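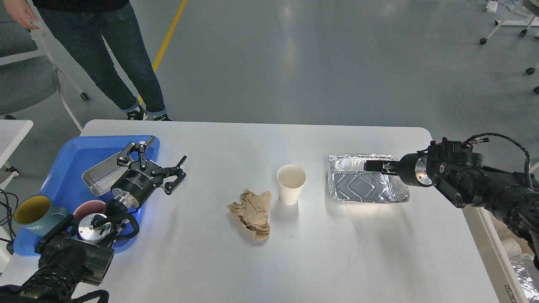
6 min read

Filed under: Tooling / Manipulation / FAQ

Tutau FAQ: the stuff people keep asking me

I maintain Tutau, the task runner and planning layer we use on our two-arm tabletop setups. It started as a pile of scripts at Irness and grew into something other people now install on purpose, so my inbox has filled up with the same handful of questions. I've pulled the answers together here. I last went through the page in February, and if something reads stale, tell me and I'll fix it!

What does Tutau do?

It sits between your perception code and your arm drivers. You hand it a list of objects with poses and a goal ("cups in the tray, trash in the bin"), and it works out an order, picks an arm for each step and asks the motion planner for paths. Then it watches the whole thing run and decides what to do when a step fails. That last bit is most of the code, by the way. The happy path took me one spring and the recovery logic has taken everything since.

Does it do its own object detection?

No. I used to ship a detector with it and I regretted it every single week. Now we take detections from whatever you've got, as long as you can give me a label, a pose, a confidence and a mask. At our end we run Eyvindsson, our in-house perception package, and the adapter for it is in the repo if you want something to copy from.

Why does my foil tray keep vanishing from the object list?

Ah, foil. Shiny, crinkly things give depth cameras a terrible time. You get holes in the depth where the highlights are, the mask breaks into bits, and each bit is too small to pass the size filter. Brushed steel does it too, with a bit less drama. Two things help. First, turn on mask merging, which glues nearby fragments back together if they share a label. Second, switch the pose source for that label from depth to "table plane," so we use the color image for the outline and assume the thing is sitting flat. It's a crude trick and I love it. Just don't use it for a steel tray that's sitting inside another tray, or your height will be off by the thickness of the bottom one. There's a "rests on" field for that case – please fill it in!

What about crumpled paper?

Crumpled paper has no proper shape, so there's no sense fitting a model to it. Label it as "loose" and Tutau will skip pose fitting and look for grasps straight from the points. It goes for the highest ridge it can pinch. When that misses, it takes a fresh look before trying again, and you want that, as a wad of brown paper that's been poked is a different wad of brown paper. The default is 6 tries before it gives up and moves on to the next object. You can raise that, but in my experience a seventh try just pushes the paper closer to the edge of the table.

Can it handle a mug lying on its side?

Yep. Mugs get two grasp families, one for upright and one for tipped, and the planner chooses based on the pose you send. The usual trouble is the symmetry setting. If you've told Tutau the mug is symmetric around its axis, it ignores the handle, and then it'll cheerfully close a finger on it. Set symmetry to "none" for anything with a handle, and leave it on for paper cups. Speaking of paper cups, lower the grip force for those. The default is tuned for ceramic and you'll end up with a very flat cup.

How does it decide which arm gets which object?

Mostly by reach, then by what's in the way. Each object gets a cost for each arm, and the cost goes up a lot if the path crosses the shared zone in the middle of the table. Something over by the left arm stays with the left arm, something at the right end goes to the right arm, and whatever's in the center goes to whoever is free first. If you hate that last rule (some people really do), you can pin labels to an arm in the config file.

Can both arms move at the same time?

They can, and it's off by default. With it off, one arm holds still while the other one works. With it on, we plan the second arm around the whole swept path of the first, and you'll see the planning time go up. Get a single-arm run working nicely before you flip that switch. I say this with affection, having skipped my own advice more than once.

My wrist camera and my head camera disagree. Which one wins?

Wrist camera when it's close, head camera when it's far. There's a crossover distance in the config and we blend between the two near it. If they disagree by a lot, the run pauses and prints both poses so you can see which one has gone silly. Nine times out of ten it's the hand-eye calibration, and redoing that clears it up. The other common cause is timestamps, so check that both cameras are on the same clock before you go tearing into anything.

Do cables count as obstacles?

Not unless you tell us about them. Your robot model most likely has clean links and no cables at all, and real arms have bundles wrapped along them and loops sticking up over the joints. I pad the affected links with a fat capsule in the collision model. It's ugly, it costs you a little reach in tight spots, and it has saved me from a lot of snags. There's a padding template in the examples folder.

What control rate do I need?

We test at 100 Hz. Slower can work for plain pick and place, but the contact check gets sluggish and the gripper presses harder than it should before it notices it has touched something. If your driver stutters, look at your logging first. Writing full camera frames from the control process is the classic culprit (guilty).

What's the confidence cutoff for a grasp?

It ships at 95, on a scale that tops out at 100. That's strict. If your arms sit there doing nothing, and the log is full of "no grasp above threshold," bring it down a few points at a time and watch what the rejected grasps look like in the viewer.

Can I replay a run without the robot?

Yes, and please do before you file a bug. Every run saves a log that opens in Windivdale, our viewer, and you can scrub through it and rerun the planner from any step. The sample pack has 17 logs in it, including a few where things go badly wrong, so you can see what a bad run looks like next to yours. When you do write in, attach the log and your config – a screenshot of the error on its own doesn't give me much to go on.

Is there a Windows build?

Not right now. A couple of people run the viewer there and say it's fine, but the runner needs Linux.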